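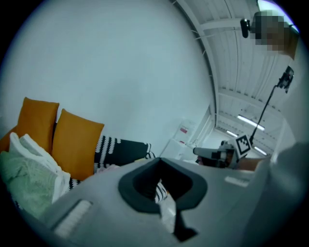 A member from the software side asked, before the agenda was taken up, whether the budget for hand-held grippers should be settled at all until the plan for the arms was known. The chair answered that the two lines are separate in the Momum budget and that the arms would come up under item 5. The member asked that the question be recorded.

Momum Equipment Planning Group
Minutes of the meeting of January 11, 2019
Jekville office, upstairs meeting room

Present: chair, secretary, data collection lead, hardware lead, software (two), purchasing, facilities
Absent: finance (sent written comments)

1. Minutes of the December meeting

Approved with one correction. Under "Storage," the words "locked cabinet" should read "lockable cabinet." The lock has not been ordered. Facilities will order it.

2. Hand-held grippers

The data collection lead reported on use of the current units. Most sessions are now two-handed, so a fault in one gripper stops the whole session. Fingers wear first, then the trigger springs. Spare fingers are printed in house and the printer is shared with the hardware bench, which has led to waits.

Purchasing has a written quote from Stalow for 4 further units at a total of $3,000, delivered. The quote includes the marker mounts but no cameras. It is good for 60 days. Polishchuk was asked for a quote on the same list and has sent a price for parts only, with assembly to be done by us. The parts price is lower. The hardware lead did not think the bench could take on assembly before spring and said that the last set we put together ourselves had to be opened up again for the finger rails.

Finance asked in writing if the units could be rented. Purchasing checked and neither firm rents.

There was some discussion of the trigger. Two people with smaller hands have said the reach is too long for a full session. Stalow will supply a shorter trigger on request at no charge if it is named on the order. Agreed to ask for it on half the units.

Agreed: recommend the Stalow quote in full. Purchasing to send the request to finance with both quotes attached.

3. Spares and consumables

The hardware lead asked for a standing amount so that small orders do not each need a signature. Proposed: $1,000 for the year, covering filament, springs, screws, marker cards, batteries and cables. Memory cards stay on the software line as before.

Software asked for marker cards to be printed on stiffer stock. A bent card throws off tracking and the recording has to be dropped. The print shop in Jekville can do matte board. Purchasing will get a price for board and for a run of replacements large enough to last until summer.

Agreed: standing amount approved, with a short list of what was spent to come to each meeting.

4. Living room set 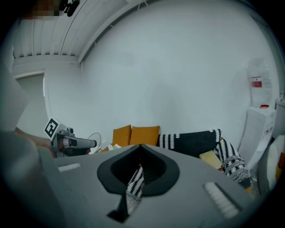

Hand-held grippers in use by the sofa. Marker card on top of the second unit.

The data collection lead would like more soft goods for the sofa tasks. Cushions and throws are what people handle most in this set, and the same covers in every recording are of limited use for training. The request is for spare cushion covers in plain and patterned fabric, and throws in more than one weight. A knitted one and a thin one behave very differently when folded. Software supported this and asked that new items be brought in a few at a time, with the change noted on the session sheet.

Facilities asked where it would all be kept. The cabinet is full. Agreed that anything bought for the set goes into lidded bins on the shelf in the back hall, labeled by task.

Washing was raised. At present people take things home. Facilities will look into adding the set to the cleaning service and bring a monthly price.

A second sofa was suggested. No decision. The room would need to be measured first and the walkway to the door kept clear. Facilities to measure.

Purchasing noted that soft goods can go on the general supplies line if each order is kept small. The chair preferred to see them under their own heading so that the cost of running the set is known. Agreed.

5. Robot arms

The chair said there is no money for arms in the current half year. The purpose of the item was to agree what needs to be known before a request can be written.

Software said the recordings made with the hand-held units should carry over to an arm only if the fingers match, and that this should be a condition of any purchase. The hardware lead agreed and will write down the finger dimensions and the mounting pattern on one page. Polishchuk has offered a loan arm for a trial. The terms of the loan have not been seen. Insurance and shipping back would likely fall to us.

Facilities asked about floor loading, power and noise. The hardware lead did not have figures. The living room set was thought to be the wrong place for a first arm because sessions would have to stop during setup. The bench room was suggested, with the large table moved out.

The question put at the start of the meeting was taken up again. It was agreed that the gripper order does not have to wait, provided the finger shape on the new units is the same as on the current ones. Purchasing will get this from Stalow in writing before the order is placed.

6. Other business

The charging shelf needs a power strip with wider spacing. Facilities has one and will bring it down.

Session sheets are being left blank in the "unit number" box. The data collection lead will remind everyone. Without the number, wear cannot be traced to a unit and the spares list is guesswork.

Actions

Purchasing: gripper request to finance; finger shape in writing from Stalow; shorter trigger named on the order; price for marker board
Hardware: finger and mount page; loan terms from Polishchuk
Data collection: list of covers and throws; reminder on session sheets
Facilities: cabinet lock; bins; cleaning price; room measurements; power strip

Next meeting to be set by the chair once finance has replied on item 2.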